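Ernine Home Baking Forum
Board: Pastry and Tarts
Topic: Blind baking a shortcrust shell for a custard tart

Posted by tartpan_marlow
Good afternoon. I would appreciate guidance from members on blind baking. I am preparing custard tarts for a luncheon in August, and my last three shells shrank down the sides of the pan. I use butter, all-purpose flour, one egg yolk and cold water. The dough rests in the refrigerator for 35 minutes before rolling. I line it with parchment and dried beans. Please advise whether the fault is in the dough or in the baking.

Posted by Nitum_Moderator
Welcome to the board. Members are asked to state the size of the pan and the oven temperature when posting a question of this kind. Please also review the pinned notice on pastry before starting a second topic on the same matter.

Posted by tartpan_marlow
Thank you. The pan measures 11 inches, with a loose bottom and fluted sides. The oven is set to 375 degrees.

Posted by coldbutter
The rest is in the wrong place. Dough should rest after it has been fitted to the pan, for no less than an hour. A rest before rolling only makes it easier to handle. I would also recommend leaving the overhang in place and trimming it with a serrated knife once the shell is baked.

Posted by R_Alvarado_Kitchen
I must respectfully disagree with the previous member on trimming. A shell trimmed after baking leaves a rough edge, and crumbs fall into the case just before the custard is poured. I trim before baking, press the dough slightly above the rim, and freeze the lined pan until firm. My shells have not shrunk under this method.

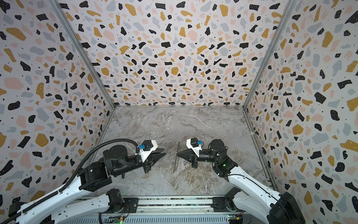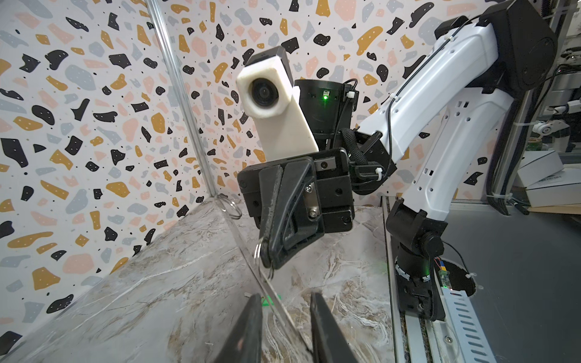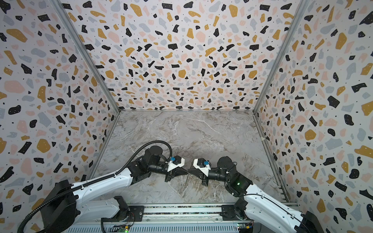 Terrazzo-patterned walls, all three pictures.

Posted by coldbutter
The crumbs can be removed with a dry pastry brush. I have followed the recipe in the Trernau Baking Handbook for many years and it is clear on this point. Freezing is acceptable, although a glass or ceramic dish should not be taken from the freezer directly to a hot oven.

Posted by R_Alvarado_Kitchen
The member's pan has a loose bottom, so the caution about glass does not apply in this instance. I accept that it may be useful to other readers.

Posted by oven_gloves_700
May I raise the question of the beans? In my experience most shrinkage comes from too little weight. The beans should reach the top of the rim and be pushed well into the corners. A single layer on the base does nothing for the sides.

Posted by coldbutter
Agreed. I would add that the dough must not be stretched when it is fitted. Lift the edge and let it drop into the corner, then press.

Posted by tartpan_marlow
I had used one layer of beans, and I believe I did pull the dough to reach the rim. May I also ask whether the base should be pricked with a fork? The custard is quite thin before it sets, and I am concerned about leaks.

Posted by R_Alvarado_Kitchen
Do not prick the base for a thin custard. If the beans are deep enough it will stay flat. After removing them, brush the base with beaten egg white and return the shell to the oven for two minutes to seal it.

Posted by oven_gloves_700
I do prick mine, lightly, and the egg white closes the holes. Both practices are in common use.

Posted by Nitum_Moderator
Members are reminded that replies are limited to 3000 characters and that longer recipes should be placed in the Recipe Index. This topic will remain open for results.

Posted by tartpan_marlow
I will make one shell trimmed before baking and one trimmed after, both with a full load of beans, and will report to the board which one holds its height.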